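Speaker notes -- Roltdale student robotics project, progress talk
February 26, 2024

Slide 1. State the task in one line: pick a household item off a table with a two-finger gripper and put it in a wire mesh basket. Class project, one semester, shared hand-held tool. Project name is Lusimeo. Skip the team history.

Slide 2. Object set. Each object gets a sheet: shape, surface, known trouble. Food wrap box is the reference case for long, glossy items.
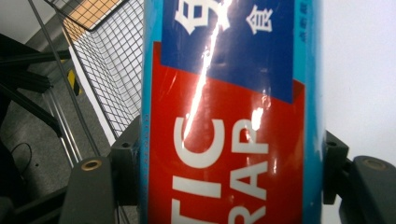
Grip height matters more than grip force. Held low, a long box tips as soon as the wrist turns. Gill, our logging script, tags the grasp point by hand for now. Glare on printed film upsets the edge detector -- mention this early, it comes up again under errors.

Slide 3. Numbers. 3229 clips logged, more than 2000 usable. 11 object classes. Pause here for questions on the split.

Slide 4. Approach angle.
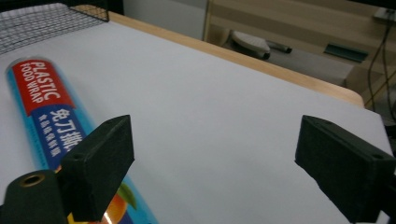

For objects lying flat, line the fingers up across the long axis before closing. Diagonal placements are kept in the set on purpose. Feka (the planner) still prefers square approaches and loses time on the correction.

Slide 5. Remaining work: retrain without glare clips, compare, write up. If short on time, drop slide 4 and go to the error table.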